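Pruron: Teaching a Two-Finger Gripper to Sort Chopsticks
Project report, Garnham robotics club
September 22, 2025

Our team picked chopsticks because we thought they would be easy. They are cheap, they are all close to the same shape, and everybody on the team has a drawer full of them at home. We were so wrong about the easy part, and it ended up being the most fun project any of us has done in the club!

Goal

The task we set for Pruron (our name for the whole project, hardware and software together) was to move wooden chopsticks in and out of a wire basket in a real kitchen. We wanted demonstrations done by hand first, using hand-held grippers, and then a trained policy that could repeat the motion on the arm in the Batitz lab. Seven students worked on it, split between collecting demonstrations and writing the training code.

Collecting demonstrations

You hold one gripper in each hand and do the job with the jaws in place of your fingers. It sounds simple until you try it. Squeezing is natural, but turning your wrist with the tool on it takes a while to learn, and most of us spent the first afternoon dropping chopsticks on the tablecloth. By the end of the second week we had 400 demonstrations saved, and we threw out the ones where the operator stopped halfway to laugh or start over.

We used home kitchens on purpose. Lab tables are plain and evenly lit, and a policy trained only there gets confused by a flowered tablecloth or a bright window. Our early runs on the Husar simulator had the same problem – great numbers on the screen, then nothing useful when we changed the background.

What was hard

Single chopsticks were the worst. A thin stick can roll between the pads, and if you grab it too low the top end swings around and bumps the others. Bundles were much better. When several sticks are pressed together they sort of hold each other straight, so we rewrote the task to start with bundles and leave single sticks for later.

The basket gave us trouble too. The tips like to catch on the ribs on the way out. We learned to lift straight up and only tilt after the tips were clear, and once everyone on the team did it that way the training curves got a lot smoother.

Results

We tested the policy with 13 trials on the arm. It finished 7 of them with the whole bundle moved and nothing dropped. Most of the failures came from closing the jaws too early, before the pads were lined up with the sticks. We were hoping for more, but seeing the first clean lift was a huge moment and there was a lot of yelling.

Next steps

In October we want to record more single-stick grabs and try softer pads. We would also like to add spoons – a few of us have already started practicing.
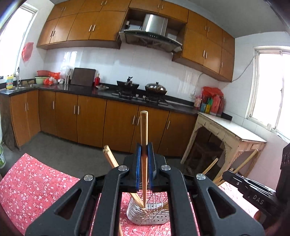
Figure 1. Gripping an upright bundle of chopsticks with the lower tips in the wire basket.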